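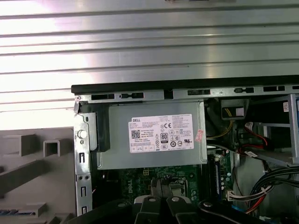 Our project looked at whether office desktops retired by Kerkby could be stripped for parts and sorted by hand in one lab period. We received 38 towers in December and opened them one at a time, starting with the power supply. The label on a Dell unit carries an 80 efficiency logo in among the other marks, and we copied that kind of detail into the parts sheet before removing anything. Memory came out next, then the drives.

## Work order

The towers were laid flat with the side panel off. Cables took longer than we planned — more than 200 in all, and 19 had damaged clips.
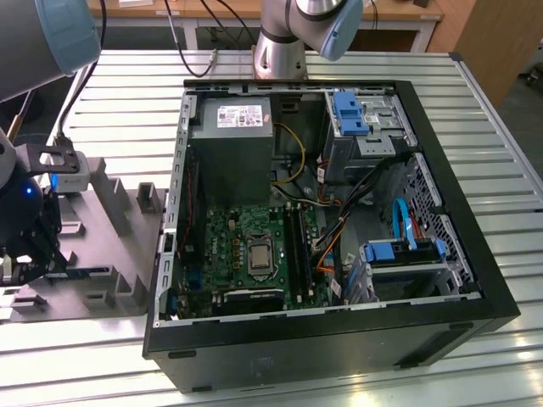
*Figure 2. Tower on its side, processor in its socket with no cooler fitted.*

Sorted parts went to Grestbridge on January 14, 2019.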